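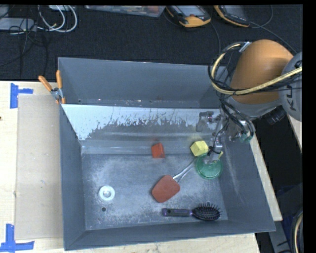 Budgeting for a bin-picking cell

Step 1. List the items before asking for prices. Write down the largest, the smallest, the heaviest and the most awkward thing the arm will have to lift. Suppliers quote for the arm first and the gripper second. Ask for the opposite order.

Step 2. Split the budget into four lines: arm and controller, gripper, bin and table, spares. At Janthorpe we set the spares line at 914 pounds and the bin and table line at 525. The second was enough. The first was spent by December, mostly on hoses and fingertips.

Step 3. Price the bin with its lining. Metal floors scratch and reflect light, and both affect the vision system. Sterkar sells replacement liners at 114 pounds each. Order two with the bin - delivery is charged per order.

Step 4. Allow for cable and hose routing. Obadia Gachanja, who fitted our second cell, puts a full day against this. Brackets and clips are rarely in the quote.

Step 5. Hold back 2000 pounds until acceptance. Agree the test items in writing and include flat ones, which are harder to pick than blocks.

Step 6. Check the lead time on the gripper separately from the arm. Ours came eight weeks later.

Prices exclude VAT and were last checked on July 13, 2026.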